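# Storar tableware store - basket and worktop check, February

Room 20, white table by the panelled wall. Checked by Latrice Crenshaw, sheet 3476. 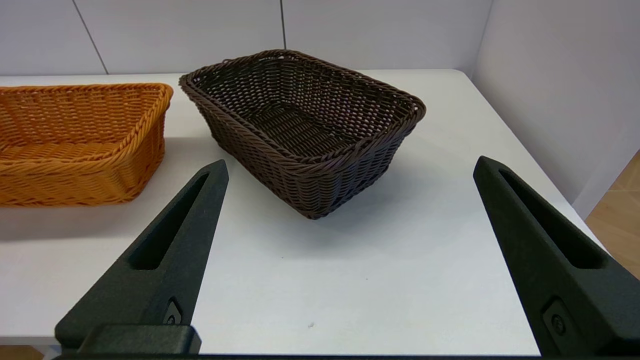
*Dark brown basket, rectangular, with the orange-tan one to its left.*

**Baskets**

- [x] Rim sound all the way round - run a gloved hand along it, both baskets. Fine.
- [x] No snapped or sharp strand ends. One rough end on the orange-tan basket, trimmed.
- [x] Base weave holds when pressed. Brown one is firm.
- [x] Sits flat without rocking.
- [x] Nothing left inside the brown basket.
- [ ] Stock label tied on. Missing from both. Brown should be 998, orange-tan 1538.

Comment: the orange-tan basket has the more open weave, so no small loose items in it. Sachets and teaspoons go in a lined tray.

**Table**

- [ ] Top wiped down. A few small specks and one dark spot still to clean off. Use the Nidetti cream, not the scourer.
- [x] Legs tight, no wobble.
- [x] Edges free of chips.

**Walls and floor**

- [x] Wall panels secure, seams closed up.
- [x] Floor beside the table clear and dry.
- [ ] Skirting behind the table. Couldn't reach it - table needs pulling out.

**To do before next check**

1. New labels for both baskets, order from Plesix.
2. Clean the table top and sign the sheet again.
3. Two people to move the table for the skirting.

L. Crenshaw, 10.40 am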